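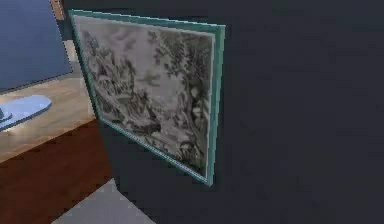 **Sowah Games announces Trollport, a cooperative harbor-building board game for 5 players**

02/10/2023

Sowah Games will release Trollport, a cooperative board game of tile placement and cargo hauling, in July. The game plays with one to 5 players, ages 10 and up, and was designed by Reinaldo Macedo with artwork by Tassanee Thongdee.

In Trollport, players run a harbor town where the dock workers are trolls. The trolls are strong and willing, but they turn to stone when the sun comes up. All loading, unloading and building has to be done at night, and any troll caught outside at dawn stays where it is standing until the next evening. A stone troll in the wrong place can block a street, a crane or the harbor mouth. In the right place it can hold back a flood or prop up a pier that would otherwise fall down.

Each round is split into a night phase and a day phase. During the night, players spend action cards to move trolls, shift cargo and lay new pier tiles. Cards are played face down in a shared row and turned over one at a time, so players must talk through a plan before anyone commits. Once the first card is turned over, the order of the row can't be changed. During the day, ships arrive, the tide deck is resolved and the townspeople make their demands. The group wins by filling every contract on the harbor board before the tide deck runs out. If three ships leave without their cargo, the game is over.

"I wanted a cooperative game where the mistakes stay on the table," said Macedo. "If you leave a troll in the middle of Rope Street, you have to work around it all day. We tested a version where you could pay to move stone trolls, and people paid every time. Taking that rule out made the game better and the rulebook shorter."

The base game includes a set of linked scenarios called the Duvik Letters. Duvik is a rival port across the bay, and its harbor master writes to the players between sessions with offers, complaints and threats. Groups choose how to answer each letter, and the answer changes which cards go into the tide deck for the next game. Nothing in the box is torn up, written on or destroyed, so the scenarios can be reset and played again by the same group or a new one.

Players who don't want a linked story can use the standard setup, which takes a few minutes and works from a single page in the rulebook. A solo mode is also included. The solo player controls two troll crews and uses a small deck that decides which crew acts first.

Thongdee painted the harbor board, the tile art and all of the card illustrations. Each card also carries a symbol that matches its color, so the game can be played by people who have trouble telling the colors apart.

"The board had to be readable at night and by day, and I didn't want to make it two-sided," said Thongdee. "The streets are pale stone and the water is dark. The trolls have big flat shapes. You should be able to tell from across the table which way one of them is facing."

Trollport uses the same card tray system as Lellevex, the company's earlier game of rival mapmakers. Cards can be kept sleeved in the trays, and the box closes flat with all of the trays in place.

The first printing is limited to 3718 numbered copies. Of these, 300 will be set aside for stores that run regular demo nights, and each of those copies comes with a teaching sheet and a short scenario made for new players. The short scenario will also be posted as a free download on the day of release. A second printing will follow if there is demand, without the numbering on the box.

Orders placed directly with Sowah Games will ship from the company's own warehouse. Stores can order through their usual distributor or write to the sales desk for case pricing. Review copies will be sent out before release, and reviewers may ask for a printed rulebook ahead of time.

**Trollport at a glance**

- Designer: Reinaldo Macedo
- Artist: Tassanee Thongdee
- Players: 1 to 5
- Ages: 10 and up
- Type: cooperative, tile placement, hand management
- Release: July
- First printing: 3718 copies

**About Sowah Games**

Sowah Games publishes board and card games for families and hobby players. Its titles include Lellevex and the upcoming Trollport. The company designs, edits and tests its games in house and offers free replacement parts for every game it has in print.

Media, review and store requests should be sent to the Sowah Games press desk with "Trollport" in the subject line.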